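The bug that set Skekdale's software back by most of a winter was a minus sign. It sat in a coordinate transform written by a contractor who had left, and it told the planner that the tool flange was pointing up when it was pointing down. The arm still moved. It moved well enough that three people looked at it and blamed the gripper.

Dennis Muli found it in March, by reading the file from top to bottom with a pencil and a printout. He is the lead on motion planning at Skekdale, a small firm in Hamilton, Ontario, that writes control software for robot arms and sells it to people who would prefer not to think about control software. Its main customer is Gusico, which packs art and school supplies. The job is sorting and placing: pens in cups, brushes in sleeves, glue sticks in trays. It's seasonal work and the orders change every couple of weeks.

"The arm is a solved problem," Muli says. "You buy the arm. What you can't buy is the part that decides how it gets from here to there without knocking something over."

That part is called Obura. It takes a goal from the perception side, such as a grasp point on a marker, and returns a path for every joint. The first version treated the robot as a gripper with some pipe attached. It checked the fingers for collisions very carefully and the rest of the arm hardly at all, a shortcut that kept the planning time down to 40 milliseconds and caused a fair amount of trouble at the elbow.
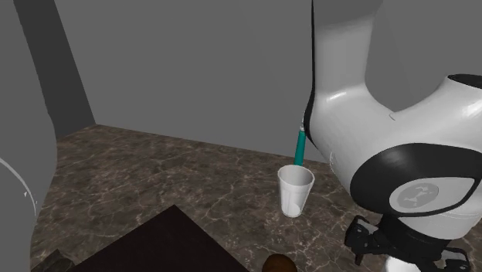

Collision geometry is where most of the past year has gone. A planner doesn't see a robot the way a person does. It sees a set of simple shapes, usually capsules and boxes, wrapped around each link with a bit of padding. Too much padding and the planner refuses to reach into any crowded spot. Too little and you get cases like the marker in the cup, its white tip nearly touching the black strip along the arm's upper link while the gripper is off to the right and pointed at the floor. A checker that only looks at the fingers has no complaint about that pose. Obura now tests the full arm against every object in the world model, including tall thin ones, and it gives the curved links a tighter hull made of several small capsules in place of one fat one.

The new hulls cost time. Planning went from 40 milliseconds to 96 on the same computer, and Gusico's engineers noticed. Piroska Gál, who came to Skekdale from a company that made mining equipment, spent the spring getting it back down. She cached the distance queries between parts of the arm that can never meet, and moved the rest onto a second processor core. The figure now sits at 30.

"I'd like to say it was clever," she says. "It was mostly deleting things."

The testing is done in simulation first, using an in-house tool called Valosik. Emmanuel Kombo runs it. Each night it works through 700 setups, with the objects shifted, tilted and swapped, and the floor and wall materials changed so that the perception code doesn't get too attached to one background. Kombo gets a report at breakfast. Any run where the clearance drops under the limit is saved with its joint angles, and he can play it back one step at a time.

He is frank about what the simulator leaves out. Contact is poorly modelled. A paper cup on a real bench will slide if you brush it, and it will tip if the marker inside is heavy, and Valosik gets both of those wrong often enough that he doesn't trust its numbers once something has been touched. He uses it to count near misses, and leaves the touching to the lab.

Perception is the weaker half, by the team's own account. Naomi Barasa looks after it. Depth cameras have a hard time with narrow objects, and a pen standing on end may come back as a handful of points or none at all. If it isn't in the world model, no amount of planning will steer around it. Her current fix is to recognize the container first, then assume something could be sticking out of it and reserve a column of space overhead. That makes the arm take the long way around empty cups, too.

Sandro Grasso, the operations manager at Gusico, has mixed feelings about the column. It adds travel on every pick, and his line is paid by the carton. He has asked for a switch to turn it off. Skekdale has agreed to make the height adjustable, with a floor value the customer can't change, and the two sides were still arguing over that value when we visited.

Muli, for his part, has the printout pinned up over his desk, with the minus sign circled. The next release goes to Gusico once the lab trials are finished, and he expects those to run longer than planned.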